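Blog > Work > The packing bench

What the arm has changed at Shehata 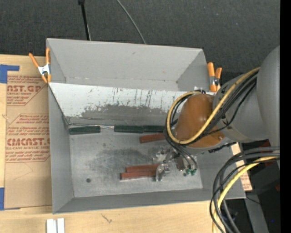

The grey bin, with green and reddish-brown handles waiting their turn.

I've sorted hand tools at Shehata for longer than I care to admit, and when the arm came in October I was properly grumpy about it. We get nearly 500 pieces through on a good shift, and my wrists know every one of them! These days the arm does the reaching and I do the checking, which means looking for chipped ends and loose grips – the bit I always liked best, to be fair.

What I miss is the chatter. Four of us used to stand round one bench, and now two have gone over to Grollora to learn the ordering side (better paid, and they get chairs). We still have our tea together at half past ten, though, and I've stopped going home with sore hands.

Last updated: October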